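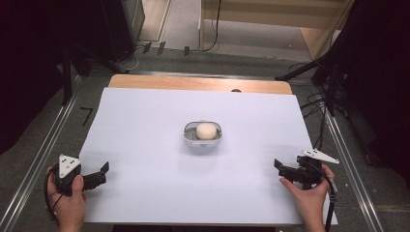
Round cream-white ball in an oval gray-and-white tray.

Bar soap loses mass in two ways: use and standing water. The second is easier to control. Diane Gauthier tested drainage for Lapointe, a soap maker founded in 1884, using bars of 95 grams each. Bars left in a flat dish softened at the base and wore unevenly. Bars on a ribbed rack kept their shape.
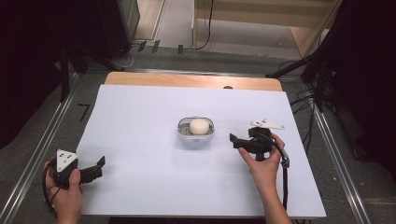

A small oval container on a pale sheet.

Formula matters as well. Hard-milled soap is pressed after drying and holds less water than cold-process soap, which keeps more of its glycerin and draws moisture from the air.
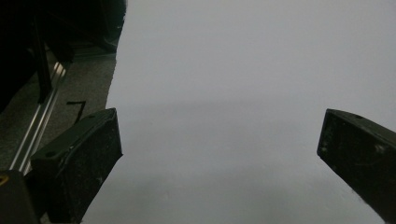
Curing time narrows the gap. Gauthier stores cold-process bars on open shelves and turns them every 5 days. Bars poured in August, when the air in the plant is humid, stay on the shelf longer.
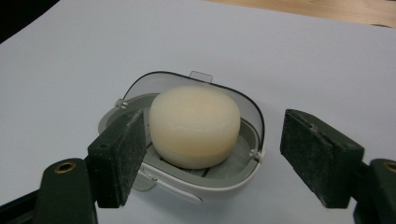
For travel, she lets the bar dry before closing the lid. A sealed case traps water against the soap, and the underside turns to paste. Rinse the case after each trip and store it open.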